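Prandby Two-Arm Bench Cell: Review for Buyers
Somtochukwu Ekpo
28 Feb 2019

Scope first. This review covers the Prandby cell as a purchase: what the quote includes, what it leaves out, and what the running costs look like after the first few months. I am not going to rate the arms on repeatability. The arms are a separate line item, most buyers will already have picked them, and the cell will take several makes on adapter plates.

Our unit was ordered in August, together with a second-choice quote from Wastenberg that we kept open until the Prandby arrived. The job is sorting and putting away small desk and workshop items: staplers, batteries, brackets, clips, anything that ends up in the bottom of a drawer. Parts are light and awkward. Cycle time does not matter much to us. Access and easy cleaning do.

What the base price covers

You get the aluminum extrusion frame, the front mounting rail for both arms, the perforated cover panel below it, the wall and floor panels, and a bag of T-nuts that is a little too small. You also get a printed assembly guide. The guide is correct but assumes you already know which way the corner brackets face. Two people can build the frame in a working day. Squaring it takes longer than the guide suggests, and it is worth doing properly before the panels go in, as the panels will not slide into a frame that is out of true.

Not included: arms, grippers, adapter plates, cable management, lighting, cameras, power supplies, and anything you hang on the walls. Prandby lists all of these as options. Buy the adapter plates from them. Buy the rest somewhere else.

Panels

The standard panels are plain white. We paid extra for the stone-look set, light walls and a dark floor. The reason was practical: silver and white parts disappear on a white floor, and we had budgeted for one lighting setup. The dark floor gives good contrast on most metal items. It is worse for black items, and the veining in the pattern can be picked up as an edge if your detection thresholds are loose. If your parts are mostly black, order the light floor and save the upcharge.

A dark floor also shows every speck of debris. Plan for a brush and a small vacuum near the cell, and put cleaning on the shift list. 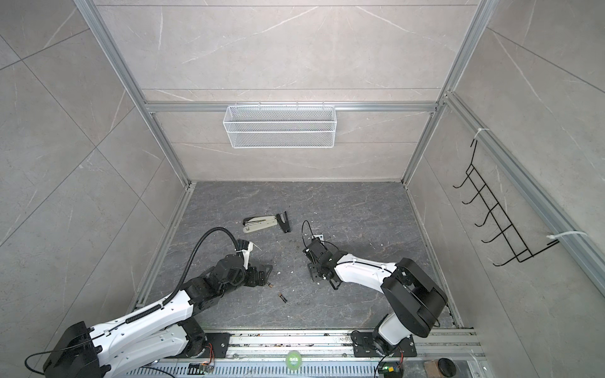

Cable management deserves more of the budget than we gave it. The first quote had nothing for it. Conduit is cheap, but getting the loop length right is labor. Too short and it pulls at full extension; too long and it drops into the work area on a low approach. We cut ours three times on one arm before it behaved. Put a half day per arm in the plan and order more conduit than you measured for.

The front rail is the best part of the product. Both arm bases sit on it, and moving one sideways means loosening four bolts, sliding, and tightening again. Calibration has to be redone afterward, so it is not something to do between jobs, but it let us find a sensible spacing without drilling anything. The Wastenberg design uses fixed bolt holes at three spacings. Their frame is stiffer and the quote was lower. For a line with a settled layout I would have taken it.

Arms side by side along one edge do get in each other's way near the middle of the floor. This is where most of the two-handed work happens, so it cannot be avoided by layout alone. Budget for programming time here. Our integrator estimate assumed that shared-zone handling would come with the controller software. It came as a blank settings page.

Wall fittings

Prandby sells a set of wall bins and hooks made for the extrusion. The price is hard to defend. Ordinary wire baskets and hook racks from a housewares store will hang on the same rails, and zip ties hold them well enough for light loads. The drawback is that store-bought fittings shift slightly when bumped. If your program places items in a basket at a taught position, check that position regularly or use a proper clamp. For development work, zip ties are fine. For unattended running, spend the money on clamps, though not necessarily Prandby's.

Grippers and small parts

We tested Symonenko grippers and the lower-cost Tusteo pair. Both are two-finger types and both close reliably. The Symonenko fingers swap faster. The Tusteo fingers are held by very small screws that will be lost. For loose cylindrical cells, finger surface matters more than grip force: a smooth finger lets the cell roll on approach, a soft pad stops it. Pads wear and should be treated as a consumable. We are using 8 pairs a quarter, which is not a large cost, but it was missing from the original plan and purchasing asked about it.

Flat items are the other budget surprise. Thin brackets lying on a hard floor are difficult to get a fingertip under. You can solve this with finger geometry, with a floor mat that gives a little, or with a program that drags the part to an edge. We priced all three options. The mat was cheapest and defeated the purpose of the contrast floor. We went with modified fingertips.

Electronics

The cell has no enclosure for small electronics. Boards and modules end up on or near the front rail, close to the arm bases, where the wiring is shortest. That is convenient while you are still changing things. It is also where sleeves, tools and coffee arrive. Prandby offers a sealed box that mounts under the cover panel. The box is well made, has too few cable entries, and takes eight weeks. Order it with the frame if you want it at all.

Budget lines to add

For anyone putting together a request, these were absent from our first version and present in the second:

Cable conduit, clips and fitting labor, both arms
Adapter plates, plus one spare
Gripper pads as a recurring cost
Spare fingertips
Electronics box, ordered early
Integration time for the shared zone
Duplicate test items, since parts that get handled all day get damaged
Replacement floor panel

The floor panel is sold singly, to Prandby's credit. Expect to use it. Fingertips will touch down harder than intended during setup, and the printed surface marks easily.

Support

Email only. Answers came within 3 working days each time and were written by someone who knew the product. A missing corner bracket was shipped free. A question about floor panel flatness got a drawing with tolerances on it, which I did not expect at this price level. Phone support is available on a yearly contract. We did not take it.

Assessment

Buy the frame, the rail, the adapter plates and a spare floor panel. Skip the wall kit and the lighting option. If the layout will never change, get the Wastenberg quote and compare. Whatever the base price comes to, do not submit it as the project cost. Our accessories and labor together came to 100 percent of the frame price, before arms, and I would use that ratio again for planning the next one.

Rated 3 out of 5 for value as quoted, four for the hardware itself.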